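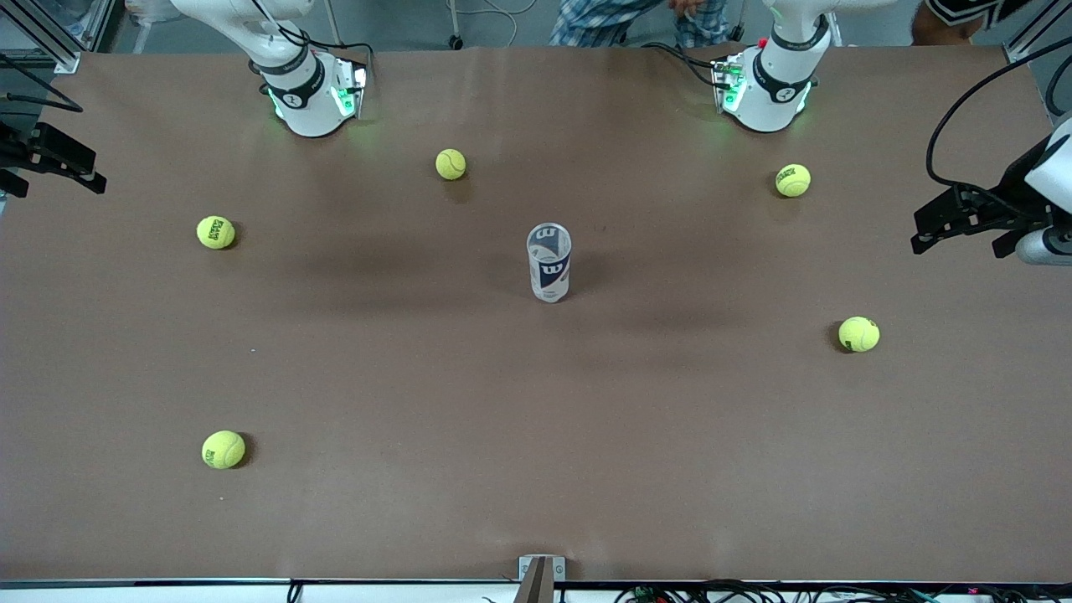 Jollomside Return With "Zastcombe," a Third Album Made at the Speed of Furniture Restoration

Jollomside, the four-piece that spent most of its twenties in a van and most of its thirties denying it, will release a new full-length, Zastcombe, this March on Grurimau Records. The first single, "Wiegand," is out Monday on every service that still pays the band in fractions of a cent.

It is their third album and the first since the members took what singer and guitarist Arne Thiele calls "a short break," a phrase he has been using long enough for two of the four to become parents and one to become a licensed electrician. The electrician is drummer Cal. He wired the studio. The band would like it known that he billed them.

Zastcombe runs ten songs and was recorded in a former upholstery shop with bad heat and a very good hallway. The hallway is all over the record. Thiele sang most of his parts at the far end of it, facing a fire door, and the distance suits him. He used to sing as if somebody were about to take the microphone away. On "Wiegand" and the slow-burning closer "Porch Light, Wrong House," he sounds like a man who has checked the schedule and knows he has it until nine.

Older fans will still find the things they came for. The guitars lock together and then fall out over something petty. The choruses arrive late and leave later. Bassist Imke Bauerfeind, who wrote half of the lyrics this time, has kept the band's old habit of burying the saddest line in the second verse, where people tend to be ordering a drink.

"Arne would send me a voice memo of him humming over a dishwasher, and I would send back words," Bauerfeind said. "There were 334 memos. I want to be fair to him, so I'll say that a lot of them were good dishwasher."

Thiele disputes the tone of this but has confirmed the number.

The title comes from a town where the band once played to the opening act, the opening act's ride home, and a man waiting for his phone to charge. They were paid 82 dollars and a tray of lasagna. Two songs on the album refer to that night directly, and a third, "Tray," is, according to Bauerfeind, "about forgiveness, but you can see where we got the name."

Jollomside formed after the members' previous bands broke up within the same winter. Their debut, Lesser Weather, sold slowly and then kept selling slowly for years, turning up on the merch tables of younger groups who had worn out their own copies. The follow-up, Good Coat, did the reverse. It had a great first week. The label that released it did not have a great second one, and the band ended up owning 961 copies of their own record, stored in Thiele's mother's garage. She has asked that the new album be smaller.

It is not smaller. Zastcombe will be issued as a double LP in a gatefold sleeve, along with CD, cassette and digital editions. Side four holds a single song, the long instrumental "Fuse Box," which Cal insists is in no way about his day job. The first vinyl pressing includes a printed lyric sheet, proofread by Bauerfeind after what happened with the last one.

A run of club dates follows the release. The band will be playing the new record in order, then a set of older material chosen by whoever remembers the tunings. Shows start at 8 p.m. and will be over at a reasonable hour, by popular demand of the people on stage.

"We talked about doing a proper tour, six weeks, sleeping on floors," Thiele said. "Then I slept on a floor at my sister's house and we stopped talking about it."

Zastcombe track list:

1. Wiegand
2. Second Key
3. The Long Hallway
4. Tray
5. Everyone's Cousin
6. Zastcombe, Early Show
7. Hold the Ladder
8. Salt Truck
9. Porch Light, Wrong House
10. Fuse Box (vinyl side four; closes the digital edition as a bonus, over Arne's objections)

Advance streams, lyrics and interview times are available to press through Grurimau Records. Imke is best reached in the mornings. Arne will answer at any hour and at some length. Please do not ask Cal about your kitchen lights.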